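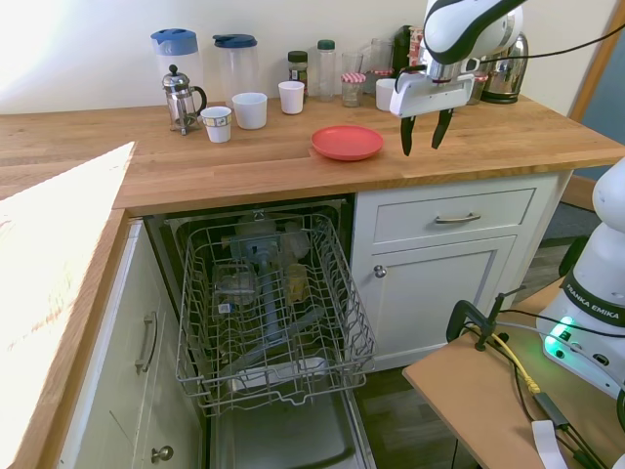

4.2 Where things wait before they are put away

We came to this project, as many people who study housework do, thinking mostly about cleaning, and it took us a good while to see how much of the work in a shared kitchen is a matter of waiting. Cups and plates spend long stretches of the day neither in use nor in a cupboard, and the place where they wait says a great deal about what is meant to happen to them next. In Figure 3 the cups, jars and pitchers keep to the back of the counter, near the wall, while a single coral-red plate lies by itself toward the front edge, with the dishwasher open below it. Augustina Aryee, who did most of the coding, came to call this front strip "the porch," and the name stuck with all of us. 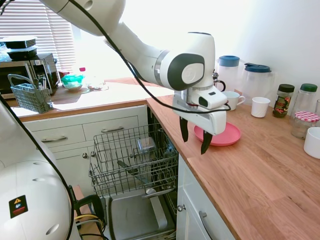
The porch turned up again and again in the household diaries. Of the 748 entries we collected in April, over 50 mention a dish left near the edge of a counter as a kind of note to somebody else, and the people who wrote them were often surprised (and a little amused) to find that the others at home had read the note quite differently. One family in the Derese group took a plate at the front to mean "please load this"; their neighbors took it to mean "I am coming back for seconds."
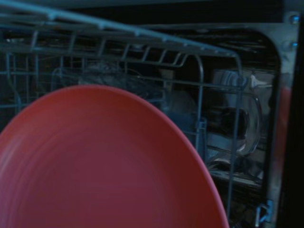 Loading itself had its own small customs, which Ibsa Berhe treats at more length in Section 5. For now we would only say that plates seemed to settle the argument sooner than cups did. In 20 of the diaries a cup could stay on the porch until bedtime and be filled again in the meantime, and its owner would defend this quite warmly when asked.

Figure 3. Kitchen counter and open dishwasher, three views.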